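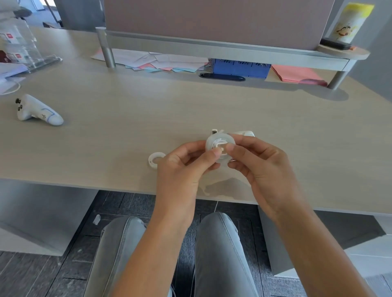

Back on the gripper comparison this week. Thread for the people who asked in August how the soft cups were going.

Short version: three end effectors on the one arm, same bin of parts, same controller settings. The Hinds two-finger, the Fusis suction head, and the soft cup Kojo Wumbei has been working up under the name Lasham.

Before any of the runs I do a fair bit of it at the desk with my own hands. Take the small plastic part, turn it between thumbs and fingertips, note where I grab it without thinking. With the round cup-shaped ones it's nearly always the rim.

The rim is also where the Hinds does worst. Flat fingers on a curved edge give you two thin lines of contact and the part rolls. We ran 100 picks and it held 70 through to the drop point. Most of the losses were in the first few centimetres of lift.

Suction did better on anything with a flat face and badly on anything without one. Translucent parts are a separate headache because the depth camera sees straight through half of them. I ended up teaching the pick height by hand for those.

Naa Abugri suggested moving the camera off the wrist and onto a fixed post at an angle. Tried it Monday. Better depth on the clear rims, worse everywhere else, and the arm blocks the view on the way in. It's going back on the wrist for now.

Loose rings lying flat are still the worst case for all three. Two-finger can't get under them, suction loses its seal through the middle, and the soft cup just pushes them along the table. I'd like to hear from anyone who has this working without a special tool.

Some numbers on the Lasham cup. Roughly 600 cycles on the first silicone before it started to tear at the base. Kojo has poured a harder batch and I'm at 40 on that one. Grip is a bit worse, colour is uglier, no tearing so far.

On controllers: I've been jogging the arm with a handheld one instead of the teach pendant. Far quicker for small corrections. You do lose the readout, so I keep the pose window open on the second monitor and check it before saving any point.

One thing to watch if you go that way - set the deadband yourself. The default was small enough that the arm crept when I put the controller down on its side. Only a millimetre or so, but enough to spoil a taught position.

Araba Asante asked about force limits. Two-finger is set as low as it will go and it still flexes the thinner rims. The soft cup doesn't. That's its main advantage for me and the reason I'm still bothering with it.

Next is the Pirkach three-finger, on loan from Mariama Essien's lab. Centring grip, so on paper it should suit round parts. It's heavier than the other two mechanical options I looked at, so I'll have to redo the payload settings first.

I'll put up the full table once the Pirkach runs are in. Same bin, same 100 picks, same lighting as far as I can manage it - blinds down and overheads on.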